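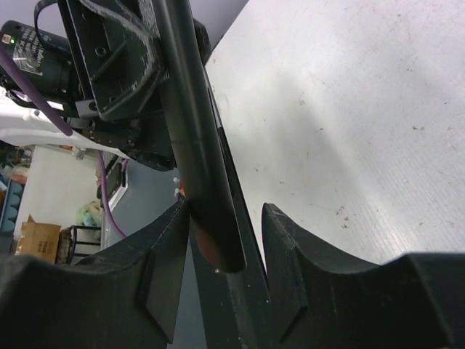 Contact tracing begins with the case interview, and the quality of the interview decides how much of the later work is possible. Students should complete the reading on the Amadi district outbreak before the October session. In that outbreak, 2653 contacts were listed and 312 could not be reached because an address or telephone number had been taken down wrongly. Shared objects must be asked about as well as shared rooms. A smooth black tube held in common use, such as the one between the two gripper fingers, belongs on the list of handled items if the case touched it during the infectious period.

Definitions used in this unit

Close contact: a person who spent extended time near a case indoors.
Casual contact: a person who shared a space with a case only briefly.
Index case: the first case identified in a cluster.

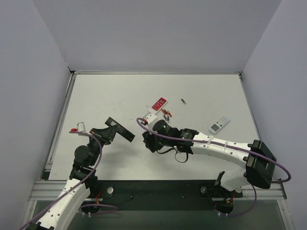 Surface sampling supports the interview but does not replace it. Samples are taken before any cleaning, and the sampling plan is written in advance. Plain, open surfaces are the simplest to divide into sampling areas. A white tabletop with walls on three sides can be sketched in a minute, with smudges and scuff marks noted on the sketch. Small items, such as the white box-shaped object with the red cap, are recorded separately from the table.
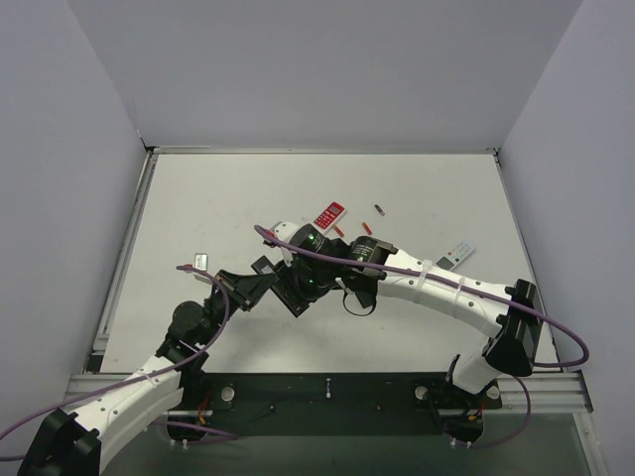

Assignment

Read the case summary by Wolfram Tiedemann and prepare a contact list for the Prunura cluster. State which contacts should be called first and give your grounds. Papers are limited to 2000 words and are submitted to Sunil Weerasinghe by 4 p.m. on the day before the seminar.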